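ホーム|手しごとメモ|道具|雑貨|ブログ|お問い合わせ

絵タイルのボードの飾り方とお手入れ

2025-08-14 文・「Illvilleの台所から」管理人

雑貨屋さんで、四角い絵がずらっと並んだ白いボードを見かけると、つい足が止まってしまいます。うちにも気づけば何枚かたまっていて(家族にはもう増やすなと言われています)、飾ったりしまったりしながら、私なりのやり方が固まってきました。今日はそれをまとめて書いておきますね。難しいことはひとつもないので、気楽に読んでください!

用意するもの
・やわらかい布 2枚(1枚は乾拭き用)
・水と、台所用の中性洗剤を少し
・綿棒
・貼ってはがせる粘着パテ、または皿立て

布は着古したTシャツを切ったもので十分です。私はTrendexで買った9枚入りの布を使っていますが、正直どれでもいいと思います。

1. まず絵柄を眺めて、向きを決める

いきなり拭き始めたくなるところですが、先にどこへ飾るかを考えます。この手のボードは柄の雰囲気がばらばらなので、どの絵を目の高さに持ってくるかで部屋の印象がずいぶん変わるんです。私はいつも、一番好きな柄が通り道の側に来るようにしています。壁にもたれさせたり、くるっと回して横から見たり、ここは時間をかけて遊んでください。
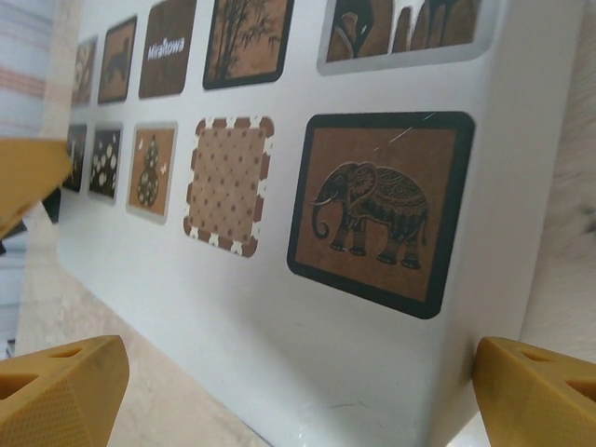 ゾウ、水玉、竹など、五つずつ二段に並んだ絵柄。ゾウの茶色い地には細い白いすじも見えます。

茶色と黒の多い柄なら、合わせる場所は明るい色がいいですよ。ベージュの壁や生成りのクロスの上に置くと、絵がすっと浮いて見えます。こげ茶の棚に置くと沈んでしまって、もったいない! 私はSultdaleの古い家に住んでいたころ、暗い廊下に飾って大失敗しました。昼間でも何の柄かわからないんですよね。

2. 乾拭きしてから、固く絞った布で

つやのある面は、ほこりをのせたままこすると細かいすじがつきます。まず乾いた布で、上から下へ軽くなでるだけ。力はいりません。そのあと、水1リットルに洗剤を2滴ほど落とし、布をひたして固く絞り、絵をひとつずつ拭いていきます。端から順番にやれば拭き忘れもなし。最後にもう一度乾拭きして、水の跡を残さないようにします。

メラミンスポンジは使わないでくださいね。つやが曇ります。私は一枚これでだめにしました……。指の跡がしつこいときは、綿棒の先に洗剤液をつけて、くるくると小さく動かすときれいになります。

3. 置く台のほうも忘れずに

ボードをどけたついでに、下のテーブルも拭いてしまいましょう。砂粒がひとつ残っているだけで、ボードの裏がこすれて台に傷がつきます。 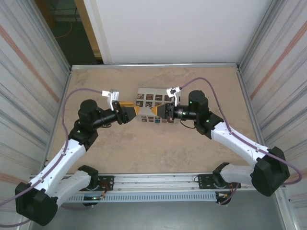
裏の四隅に小さなフェルトを貼っておくと、ずらすときに引っかかりません。100円ショップの丸いシールタイプでじゅうぶん。もし滑りすぎて困るようなら、フェルトを二つだけ滑り止めのゴムに替えてみてください。テーブルの上で動かすときは、端を持って少し浮かせてから。引きずるのが一番いけません。

4. 飾る

壁に立てかけるなら、下の辺を壁から指2本分ほど離して、少しだけ寝かせます。まっすぐ立てるとドアの開け閉めで倒れてきます(うちでは夜中に倒れて、全員起きました)。地震が心配な方は、裏の上側に粘着パテを米粒大で二か所。皿立てを使うなら、幅の広いものを選ぶと安定します。私はShahbaziの500円の皿立てを長く使っていて、見た目は地味だけど丈夫です。2,000円くらい出せばもっとおしゃれなのもあるので、そこはお好みで!

日当たりのいい窓ぎわは避けたほうが無難です。印刷の色は日に当たると褪せやすいので、私は9月の模様替えのときに、ほかのボードと入れ替えるようにしています。
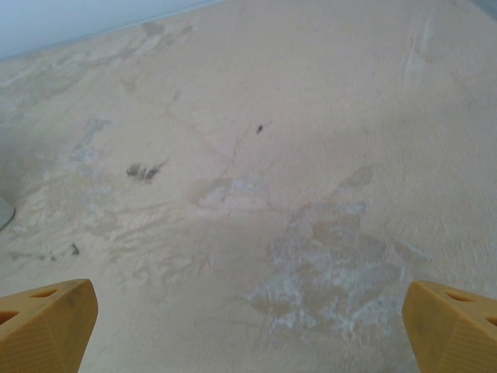
まだらな色合いの台やしみの多い台は、写真で見るとかっこいいのですが、柄の細かいボードを合わせるとちょっとにぎやかすぎることも。そんなときは、間に無地の布を一枚はさんでみてください。ボードよりひとまわり大きく切って、端は縫わずに切りっぱなしでも気になりません。私はアイロンもかけずに敷いています(ずぼらですみません)。

5. しまうとき

重ねてしまうなら、面と面のあいだに薄紙を一枚。新聞紙はインクが移ることがあるのでやめておきます。立てて箱に入れ、すきまにタオルを詰めておけば、引っ越しでもびくともしませんでした。箱の横にどの柄か書いておくと、次に出すとき探さずにすみますよ。

お問い合わせ|プライバシー|© Illvilleの台所から|ページの先頭へ戻る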